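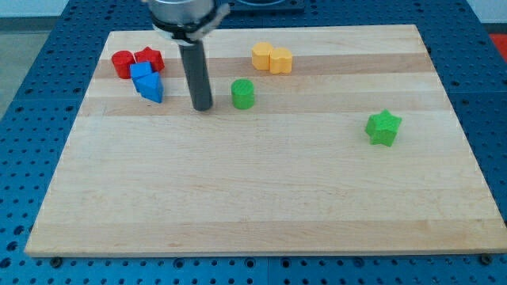

Sorting cell at Grodport, with the arm over the maple board and the colored test blocks.

Progress report to the Allow fund, April

Work on the sorting cell has slowed. Our last report said the push-and-group task was ready for a long unattended run. We no longer think so.

The run was planned for 2,000 cycles and stopped at 408, when the rod came down into the board and kept pressing. The force limit should have halted the arm. It did not, and an operator had to use the stop button. There were no injuries. The rod is straight as far as we can measure it, but we would not swear to the wrist mount.

Srivastava, who supplied the controller, blame a bad height calibration on our side. That may explain why the rod was too low. It does not explain why the limit was ignored, and their first reply skipped that question. The log has a gap of 6 seconds before the stop – the part we most needed to read.

Flotora then sent a software patch. We ran 210 cycles with it, at reduced speed and with a person at the button, and the fault did not come back. We take little comfort from this. The old version got nearly twice as far before it failed.

The grouping results from the stopped run are fair on color, weaker on shape. We are leaving them out of the totals until we know which height settings were in use.

Unattended running is suspended. Before it resumes we want a separate hardware cutoff, a complete log, and a written answer from Srivastava on the force limit. The cutoff is not in the current budget, and a request for it will follow. The long run will miss its planned date.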